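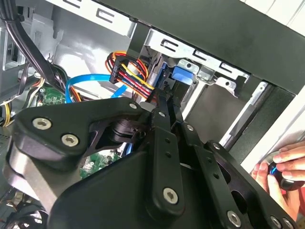
Arbeitsordnung für Roboterarbeitsplätze in Kraft

12. Dezember 2019. Für die Demontage und Bestückung von Rechnern mit Roboterarmen gilt bei Gedon ab sofort die überarbeitete Arbeitsordnung. Sie umfasst 21 Regeln und ersetzt die Fassung vom August. Vor jedem Lauf ist das Gehäuse vom Netz zu trennen, die Seitenwand abzunehmen und die Lage der Halterung zu prüfen. Laufwerke werden ausschließlich in den dafür vorgesehenen Steckplätzen der Halterung abgestellt.

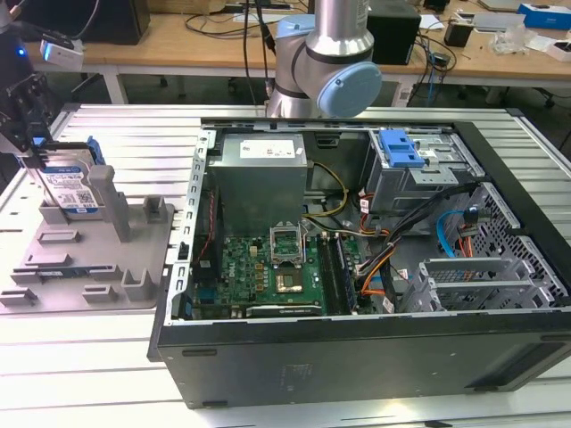
Wer darf einen Lauf freigeben?

Die Freigabe erteilt die eingewiesene Person am Arbeitsplatz. Sie trägt Beginn, Ende und etwaige Unterbrechungen in das Protokoll ein.

Besondere Sorgfalt gilt den Daten- und Stromkabeln. Steckverbinder sind am Steckerkörper zu greifen, niemals an den Leitungen. Bei spürbarem Widerstand ist der Vorgang abzubrechen.
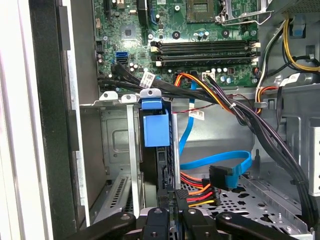
Luana Sampaio regte in der Anhörung an, die Abbruchkriterien für Steckverbinder auch als Aushang bereitzustellen, da das Protokoll während eines Laufs kaum zur Hand sei. Der Anregung wird entsprochen.

Offene Prozessorsockel dürfen weder vom Greifer noch von Hand berührt werden. Beschädigte Kontakte sind unverzüglich zu melden, und das betreffende Gerät ist zu kennzeichnen.
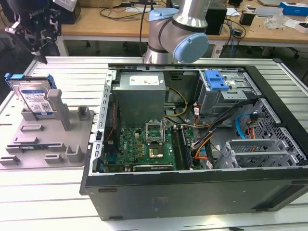
Die Meldung erfolgt schriftlich an Trevor Vachon. Bis zu dessen Entscheidung bleibt das Gerät für weitere Läufe gesperrt. Einweisungen nach der bisherigen Fassung behalten drei Monate ihre Gültigkeit.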